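From: Kiều Diệp
To: Petatley speakers list
Subject: Re: Slot length for the September workshop

Snežana Perić wrote:
> Is the talk slot still 15 minutes, or does
> that include questions?

15 minutes of speech, questions separate. Please send scripts as plain text.

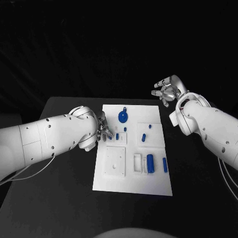 Lợi's first draft ran to 824 words in the opening part alone. Cut anything that repeats the handout. The room at Irkavdale seats 300, so use the lectern microphone.

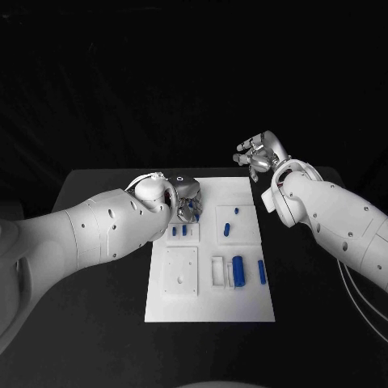
Both arms over the white board.

Phong Khổng will coach first-time speakers by phone. Send him your opening and your close, no slides. 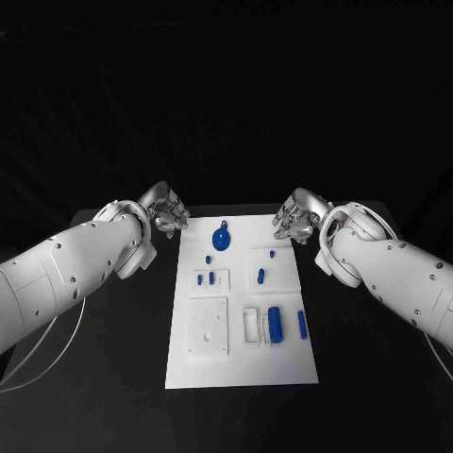
White board on the dark tabletop, black backdrop behind.

Scripts over the limit go back unread.

Kiều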